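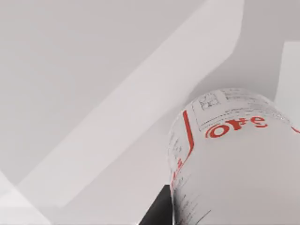 Fig. 1. White cylindrical container with printed label panel.

Unit 4: Shelf Life and Water Activity in Dry Foods

Reading before Monday: course pack, sections on moisture sorption and on package permeability. The problem set at the end is due at the start of lab.

1. Moisture content and water activity

Moisture content is the mass of water in a sample divided by the mass of the sample (wet basis) or by the mass of dry solids (dry basis). State the basis every time. A report that gives a moisture figure without a basis will be returned ungraded.

Water activity, written aw, is the vapor pressure of water over the food divided by the vapor pressure of pure water at the same temperature. It runs from 0 to 1. Two foods can have the same moisture content and very different water activities, depending on how strongly the solids hold the water. Sugar, salt and starch all lower aw, by different amounts.

Most bacteria stop growing below an aw of 0.91. Most molds stop below 0.80, though a few tolerant species continue down to 0.61. Dry cereals, crackers and milk powder sit well under these limits, so their shelf life is normally set by texture, caking or oxidation.

2. Sorption isotherms

An isotherm plots equilibrium moisture content against aw at a fixed temperature. For most dry foods the curve is S-shaped. The adsorption and desorption branches do not coincide; the gap between them is called hysteresis. Use the adsorption branch for a dry product gaining moisture in storage, and the desorption branch for a product being dried.

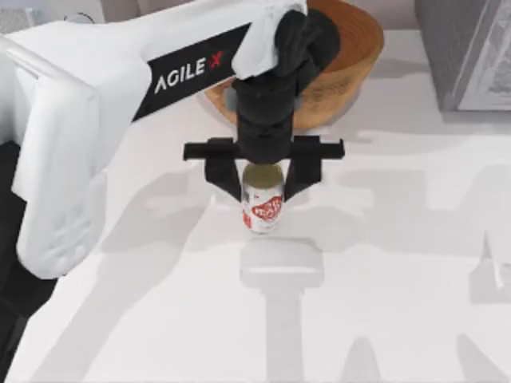
Department of Food Science – Storage and Packaging Section

3. Moisture gain through the package

For a closed package held in humid air, the rate of moisture gain is

dW/dt = P × A × (p_out – p_in) / x

where P is the permeability of the wall, A is the surface area, x is the wall thickness, and the p terms are the water vapor pressures outside and inside. Treat P as constant unless the problem says otherwise. Seams and closures often leak more than the wall does, and the equation takes no account of them.

Worked values. A package holds 980 g of dry solids. The product enters at a moisture content of 2 percent and is judged unacceptable at 4 percent, both on a dry basis. The permitted gain is therefore 0.02 × 980 = 19.6 g of water. If the measured average gain is 0.14 g per day, shelf life is 19.6 / 0.14 = 140 days. The average hides a falling rate: p_in rises as the product picks up water, so the driving force shrinks over time.

4. After opening

The calculation above ends when the seal is broken. Repeated opening replaces the headspace with room air, and the gain then depends on the number of openings and the fit of the lid.

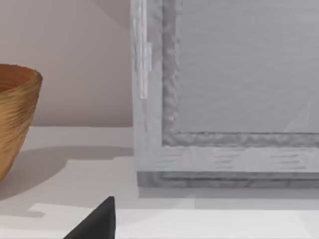
Temperature matters as well. At a fixed moisture content, aw rises with temperature in most dry foods, so a product stored in a warm cupboard can cross its critical aw without taking up any water at all. Fat oxidation also speeds up. It is slowest near the monolayer moisture value and increases on both sides of it – drier is not always safer for a product high in fat.

Problem set

Recalculate the worked example for a gain of 0.10 g per day. Then repeat both cases with 110 g of dry solids, keeping the daily gain unchanged, and comment on the ratio of surface area to product mass. Show units in every line.

Questions about grading go to Octavio Escobar.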